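Unit 4: Teaching by demonstration
Course notes, Lerneretti robotics module. Prepared by Rosaura Henao and Cheuk-hei Yang, September 2020

Read these notes before the lab session. The first half covers the two ways of giving a demonstration, the second half covers recording and marking.

4.1 Two ways to show a task

In hand guiding, you hold the arm and move it through the task yourself. The motors are set slack enough to be pushed and the joint angles are logged as you go. It is quick to learn and you feel it at once when a part touches something. The drawback is that your hands get in the view of the camera, and your push also affects any force readings taken at the wrist.

In remote control, you stay back from the table and drive the arm with a second, smaller arm or a handset. The recorded pictures show only what the robot will see later, when it works alone. Most people find it slower, and small turns of the wrist are hard at first. Expect your early attempts to be clumsy.

We use remote control for the gear task and hand guiding for the drawer task in Unit 5.

4.2 The gear task

The robot has to pick up a gear, carry it to the rail and set it down upright. The grip matters more than the path. A gear held by its rim can tip between the fingers, and a policy trained on tilted grips will copy the tilt. Look at the angle of the gear before you start the move across — if it is not what you meant, open the fingers and take it again. A second grasp is a useful thing to have in the data, provided you do it slowly.

With the gear on edge, part of the rim is hidden behind the fingers, as it is when the arm is over the aluminium rail. Keep some of the teeth in view of the camera for as long as you can.
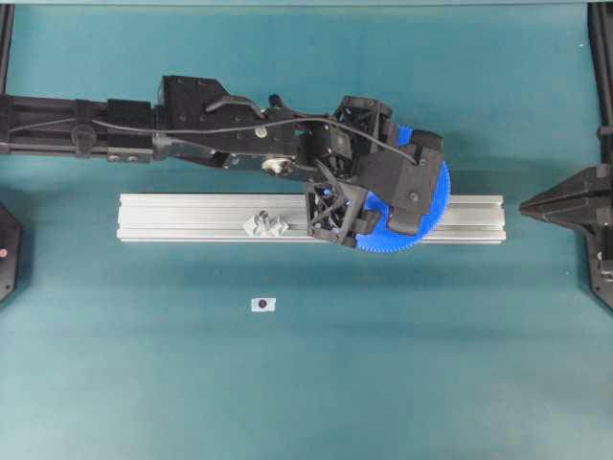

4.3 Recording a set

Each pair records 50 demonstrations. Keep 11 of them aside for testing and do not look at them while you tune. The Zetwood recorder starts a new file when you press the pedal and closes it when you press again. Press only when the arm is still.

Change the starting place of the gear between runs. Do not change the lighting.

If you drop the gear, finish the file and label it "fail". Do not delete it. Last February's group deleted theirs, and we could not work out afterwards why their success rate fell on the Hirside bench.

4.4 What to hand in

A short report, the label sheet and the name of your folder on the Restrepo drive. Say which of you drove in each run — two drivers often have quite different habits, and it shows in the results.

Reading for Unit 5 is on the module page.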